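Still buzzing about Bandstead
January 7, 2018

Okay, I promised myself I would not write another football post until the basketball season was over, and here I am at the kitchen table with cold coffee doing it anyway. I can't help it! What a fall that was.

If you're new here, I follow Bandstead, the smallest school in our conference that still fields a full eleven-man team. The campus sits up on the hill past the Prudel feed mill, and on a good night you can hear the band from the mill parking lot (I have tested this, when I was late and had to park there). The official attendance for the final home game was 869, and I would bet my good stadium blanket that most of them stayed to the end even with the sleet coming in sideways.

The thing I keep replaying is the running game. Last year we ran the ball up the middle, punted, and ran the ball up the middle again. This year the coaches went to a formation with two backs split behind the quarterback, and suddenly we had little guys popping out of places where there shouldn't have been a hole. Our freshman slotback finished with 602 rushing yards, and I swear half of those came after somebody already had a hand on his jersey. He's listed at a height I don't believe for one second. I stood next to him in line for nachos at the preseason scrimmage and I am not a tall woman.

My favorite play of the year was in the Arura game. Third and long, down by four, rain, the whole visiting section up and hollering. Everybody in the building expected a pass, and they ran the fake toss, and the entire Arura defense went left while the ball went right. He scored standing up! I spilled a full cup of cocoa on the person in front of me and she hugged me for it.

Then of course we lost the next 3 by a touchdown or less, and I'm not going to pretend that was fun. The Badawi game in particular still bothers me. You cannot snap the ball over your own punter's head twice in one quarter and expect to win on the road. Badawi has a beautiful field, though, and their concession stand does a chili dog with real onions, so the drive wasn't wasted.

What has me excited is how much of this team is coming back. The whole left side of the line returns. The kicker returns, and he got so much better after the bye week that I quit closing my eyes on extra points. We do lose both safeties, and I worry about that, especially against teams that like to throw deep early. I'd love to see one of the backup corners get a look there in the spring. Practices open up in March and I already have the dates on the fridge.

A couple of small things before I go make dinner. The schedule for next fall isn't out yet, so please stop emailing me about it (I love you all, I don't know either). If anyone has a spare program from the Arura game, mine turned to mush in the rain and I'd be thrilled to trade you a clean one from homecoming. And yes, I am doing the prediction contest again. Same rules as before, closest score wins, and the prize is still a pie of your choosing as long as you choose apple or cherry.
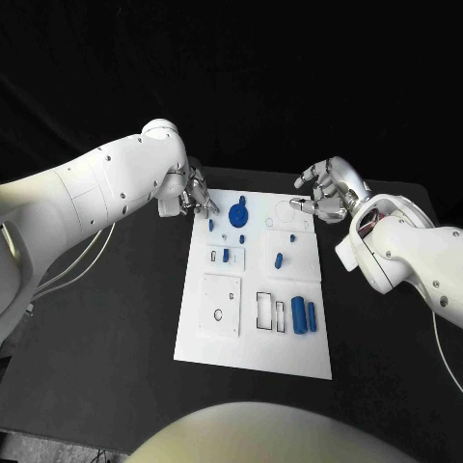 Two white robot arms and a white board on a dark gray table.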